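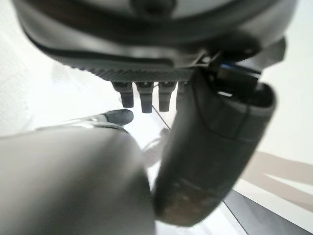 Infection control walk-through, Teltwood Clinic, ground floor and annex
14 shares | 3 comments

Filled in during the July round. Items marked "open" carry over to the next one.

1. Hand washing sinks. OK. Soap and paper towels at every sink. The tap in the blood draw room drips and has been reported.

2. Alcohol gel at room doors. OK, except the annex corridor, where two brackets had no bottle. Refilled before we left.

3. Isolation room, door and seal. Open. The door does not close by itself. It has to be pulled the last inch or the room loses negative pressure. Skellthorpe Maintenance has the work order.

4. Isolation room, pressure reading. OK with the door pulled shut. The log has two blank lines from the night shift.

5. Mask fit test records. Open. There are 149 staff on the list and four have no test in the past year. All four work in the annex. They should not go into the isolation room until they are tested.

6. Cough etiquette signs. OK. The sign by the main entrance has faded and the phone number is hard to read.

7. Waiting area. Not OK. Coughing patients were seated with everyone else at 10:30 a.m. The side room meant for them was full of boxed gowns. Move the gowns to the Danladi store room.

8. Sputum sample collection. OK. Outdoor booth in use, lids tight, labels on the cup and not on the lid.

9. Sample fridge. OK. Temperature written down morning and evening.

10. Sharps containers. OK. One in exam room 2 was at the fill line and was changed.

11. Waste pickup. OK. Zemine collects on schedule and the slips are in the binder.

12. Visitor log. OK. Almost 699 entries since the last round, most with a contact number.

Comments (3)

Item 3 was open last time too. Can we get a date from Skellthorpe?

Gowns are out of the side room as of this afternoon. Two chairs in there now, window opens fine.

Fit testing for the annex is set up for the 8 a.m. slot. Please come clean-shaven or the test can't be done.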